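Speaker notes: Sharing the washing machine. What we learned about laundry rooms in older apartment houses
Talk at the housing meeting in Fenau, August

Start slowly. Wait until the people at the back have found a chair.

Good afternoon, and thank you for the invitation. I work for the tenants' office in Deltmont, and I will speak about a small room which most houses have and few people like: the laundry room in the basement.

Say here that I am not an engineer. Questions about pipes go to the colleagues from Wyss after the break.

In our office we look after 228 apartments. Most of the houses were built without space for a washing machine in the bathroom, so the tenants share. In the old times each family had one fixed washing day in the month, and the key was passed from door to door. Some of the older tenants still speak about this key with respect. Today people work in shifts, they have small children, they do sport in the evening. One washing day in a month is not possible for them.

(Pause. Somebody will probably laugh about the key. Let them.)

When I started, most of the complaints which came to my desk had to do with laundry. I had expected noise, or parking. The typical letter was about wet clothes that another person took out of the machine and put on the floor. The second typical letter was the answer to the first one.

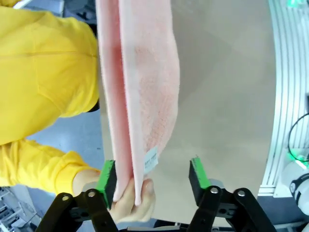 We tried first with more rules. We hung a long paper on the wall with 9 points, and I must admit that I wrote it myself. It had a point about the lint filter, a point about the window, and a point about how long a finished load may stay in the drum. The letters did not become fewer. They became longer, and now they had the number of the point in them.

After this we visited the cooperative in Ulosov. They have a much shorter paper and a booking list with blocks of 2 hours. The blocks are the same every day, also in the holidays. Between two blocks there is a quarter of an hour when the room belongs to nobody, so a person who comes late from work does not meet an angry neighbor at the door.

Explain the quarter of an hour well. Last time it was not understood.

We copied this list in one house only, the one on the hill, and we let it run through the winter. I want to mention three things from this winter.

The booking list must be on paper. We also offered it on the telephone, but the older tenants did not trust it, and the younger ones wrote on the paper anyway when they passed by.

A shelf helps more than a rule. We put up a simple shelf with one place for each apartment. If the load is finished and the owner is not there, it goes to his place on the shelf – still wet, but clean and off the floor.

The drying room needs its own list. We forgot this completely. Washing takes an hour, drying in our basement takes until the next day, and jeans take longer.

(If there is time: the story with the curtains. If it is already after 4 p.m., leave it out.)

About the costs I will be short. The shelf and the paper are cheap. New machines are not, and I would not buy them before the list works.

Hand out the copy of the list now. Ask who has a laundry room in the house and who has the key for it. Then questions.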